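Visit to Galtora, Drosham
2023-11-16

Our group spent the morning at Galtora's workshop in Drosham, where they look after hand-held grippers and the one arm cell that learns from them. The cell is called Mareteo. It went in last July and stands behind a waist-high fence with 2 gates.

We were mostly there to hear about upkeep. The grippers go out to ordinary homes and come back for a check after every 55 hours of use. On the bench each one has its pivot screws checked for play, then the jaws are closed on a gauge pin to see whether the fingers meet square. The blue rubber pads wear first. Small hard items are the worst for them, rings above all, as the whole grip falls on a few ribs at the tip.
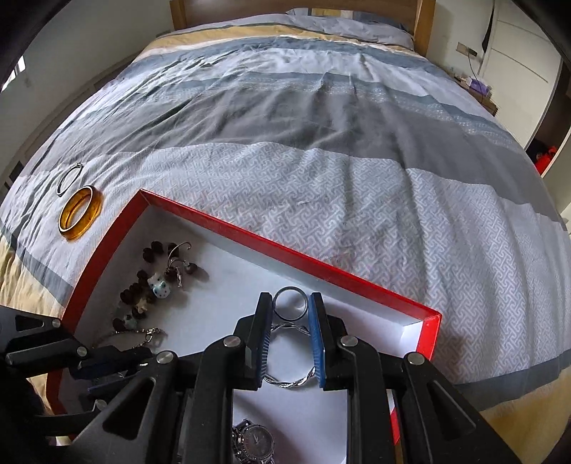
A worn pad is changed as a pair, left and right together, even if one still looks fine. The fitter did it in 8 minutes while we watched, and most of that was cleaning off old glue. The lens is wiped last.

The arm in the cell carries the same fingers, bought from Gaillard, so one drawer of spares does for both. Its log showed 139 pad changes to date. They write these in a paper book by the gate — the screen version kept getting skipped.

Tea was in the upstairs office. Parking is at the rear and the side door sticks.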